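Suchbegriff eingeben Suchen

4.3 Prozessor wechseln und System wieder in Betrieb nehmen

Der folgende Abschnitt richtet sich an Betreiber der Archivsoftware Favis, deren Arbeitsplatzrechner für den Importdienst nachgerüstet werden. Vor Beginn ist eine vollständige Sicherung des Datenbestands anzulegen. Bestände mit mehr als 3.941 Datensätzen werden von Favis in mehreren Teilen gesichert.

1. Beenden Sie den Importdienst unter Verwaltung > Dienste.
2. Notieren Sie die Lizenzkennung. Sie wird in Schritt 8 erneut abgefragt.
3. Fahren Sie den Rechner herunter und trennen Sie ihn vom Stromnetz.
4. Öffnen Sie das Gehäuse nach den Angaben des Geräteherstellers.

ACHTUNG: Die Kontaktflächen von Sockel und Prozessor dürfen nicht berührt werden. Ein Erdungsarmband ist zu tragen.

5. Öffnen Sie die Halterung und setzen Sie den Prozessor senkrecht von oben ein. Üben Sie dabei keinen Druck aus.

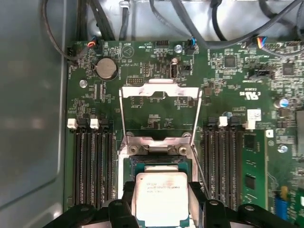 Abb. 11: Intel-Xeon-Prozessor über dem Sockel, Halterung geöffnet

6. Schließen Sie die Halterung, montieren Sie den Kühler und verschließen Sie das Gehäuse.
7. Starten Sie den Rechner. Favis meldet beim ersten Start den Hinweis 67 (geänderte Hardware). Der Hinweis ist zu bestätigen.
8. Geben Sie die Lizenzkennung ein und wählen Sie Übernehmen.
9. Starten Sie den Importdienst und führen Sie einen Probelauf mit dem Testbestand Clivent durch.

Hinweis: Der Testbestand umfasst 1.811 Datensätze. Weicht die im Protokoll ausgewiesene Zahl ab, ist die Sicherung zurückzuspielen und der Probelauf zu wiederholen. Das Protokoll ist den Wartungsunterlagen beizufügen. 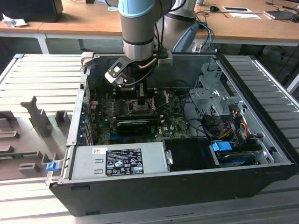
Ebise Woldegiorgis: Bei uns erschien Hinweis 67 nach dem Bestätigen ein zweites Mal. Muss die Lizenzkennung dann neu angefordert werden?

Redaktion Favis: Nein. Bitte beenden Sie das Programm, melden Sie sich mit Verwaltungsrechten an und wiederholen Sie Schritt 8.

Villanueva: Die Sicherung in Teilen bitte ausführlicher beschreiben. Wir haben lange nach dem zweiten Ordner gesucht.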